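Progress report to the Bronora Fund: rural repair and reuse workshops, second period

Last updated: Sunday, February 20, 2022
Reading time: 3 minutes

Prepared by Lowri Powell, program manager, Codau

1. Where we are

The grant pays for repair evenings, a parts library and a training course for new repairers. At the end of the second period, the evenings and the library are running to plan. The training course is behind. It was meant to open in October and has had one intake so far instead of two.

We logged 484 items across all sites. Small kitchen appliances and lamps make up the largest share, followed by clothing and garden tools. Repairers record each item as fixed, part fixed or not fixed. The sheets from Gwynne for the first weeks used an older form without the "part fixed" column, so those entries have been left out of the outcome table in the annex. They are included in the total.

2. Sites

Gwynne and Livevau both run evenings now. Livevau moved from the church annex to a ground-floor room with step-free access, and the rent is slightly lower than we budgeted. The old room had one outlet on each wall, which limited what could be tested at the same time. The new one is better, though the lighting at the back still needs work and the landlord has agreed to look at it.

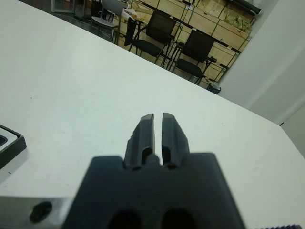 White tabletop, second period.

Attendance at Livevau dropped for three weeks after the move. Some of this was our fault, as the flyers in the library and the health center still carried the old address. They have been replaced. Numbers at Gwynne were steady apart from the two evenings lost to snow.

3. Parts library

The library lends tools and holds common spares: fuses, plugs, belts, switches, zippers, thread. Some 50 households have borrowed from it. The tools that go out most are the soldering irons and the set of long screwdrivers. We lost one multimeter and have written it off.

Bohdana Tkachenko has rebuilt the catalog so that each spare is listed by the appliance it fits as well as by part number. People looking for a vacuum belt rarely know the number. The old catalog will stay online until the end of the next period so that printed links still work.

4. Training course

The first intake finished. Most of those who completed it now help at an evening at least once a month. The second intake was put off when our electrical safety trainer took a full-time job elsewhere. We have a replacement, who can start after the spring break, and the course notes have been updated with a longer section on testing cords and plugs.

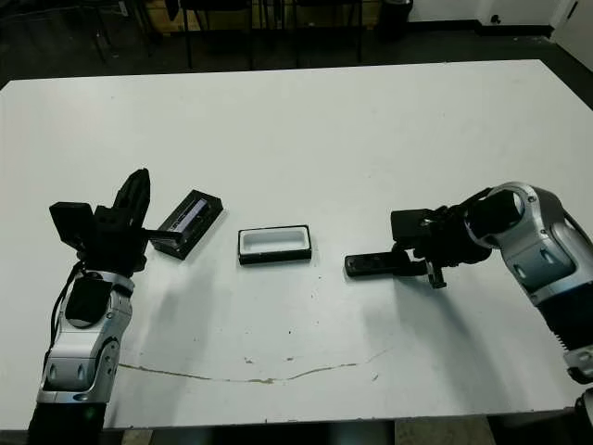
We are also changing the order of the sessions. Sewing and hand tools will come first, with electrical work in the second half. Several people in the first intake said they would have liked more practice before handling anything with a motor. The total number of hours stays the same.

5. Budget

Spending is under budget by $4,000. Nearly all of this is the trainer's fee for the delayed intake, and we ask to carry it forward. The saving on rent at Livevau has gone toward replacement tools and the new flyers. No other lines have moved enough to report. Receipts are filed by site and can be sent on request.

6. Next period

- Open the second intake and set dates for the third
- Finish the lighting at Livevau
- Move all sites to the current record sheet
- Run a clothing repair day at Gwynne, if the hall is free

We would also like to talk with you about the reporting dates. The current deadline falls before the last evening of each period, so every report is missing one set of sheets. Moving it back by two weeks would fix that.

Contact: Lowri Powell, Codau office | © 2022 Codau | Back to top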